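How Is Paper Made?

By Bevan Goodwin

Look for something made of paper near you. It might be a book, a cereal box, a birthday card or a bus ticket. All of these started out as plants, and most of them started out as trees.

What is paper?

Paper is a thin mat of tiny threads called fibers. The fibers are too small to see clearly without help, but if you tear a sheet slowly and look at the torn edge, you will see a fuzzy line. The fuzz is made of fibers sticking out.

Plant fibers are made mostly of something called cellulose (say "SELL-yoo-lohss"). Cellulose helps plants stand up straight. Inside a tree, the fibers are held together by a natural glue called lignin.

From wood to pulp

First, the bark is taken off the logs. Then a machine with sharp blades cuts the wood into small chips.

Next, the fibers have to be pulled apart. There are two main ways to do this. One way is to grind the wood. The other way is to cook the chips with chemicals that dissolve the lignin. Either way, you end up with a soggy mush called pulp.

Pulp is brown or cream colored. If the paper is going to be white, the pulp is bleached. Paper bags and cardboard boxes are often left brown.

From pulp to paper

The pulp is mixed with a lot of water - much more water than pulp. A paper machine sprays this watery mix onto a moving screen full of tiny holes. The water drains through and the fibers stay on top, tangled together.

The wet sheet then goes between heavy rollers that squeeze out more water. After that it passes over hot metal drums until it is dry. At the end, the paper is wound onto a giant roll, which can be cut up into sheets. 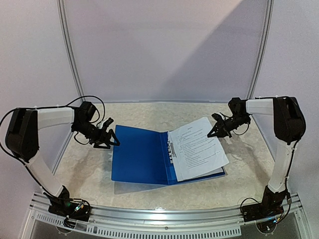

Printed sheets of paper in a blue ring binder.

Who invented paper?

Paper was first made in China, 2,000 years ago or even earlier. People there used tree bark, old rags and fishing nets. Before paper, people wrote on other things, such as clay, bamboo strips and animal skins. Bamboo was heavy to carry, and skins cost a lot of money.

Papermaking spread slowly to other parts of the world. For hundreds of years, paper in Europe was made from old linen and cotton rags. Wood pulp only became common in the 1800s.

Can paper be used again?

Yes. Old paper can be mixed with water and turned back into pulp. Ink, staples and glue are taken out, and the pulp goes through a paper machine again.

Paper can't be recycled forever. The fibers get shorter each time, and after 7 trips or so they are usually too short to hold together. Recycled pulp is often mixed with new pulp to make it stronger.

Words to know

Cellulose - the material that makes up most of a plant fiber
Lignin - the natural glue that holds wood fibers together
Pulp - a soft, wet mush of fibers used to make paper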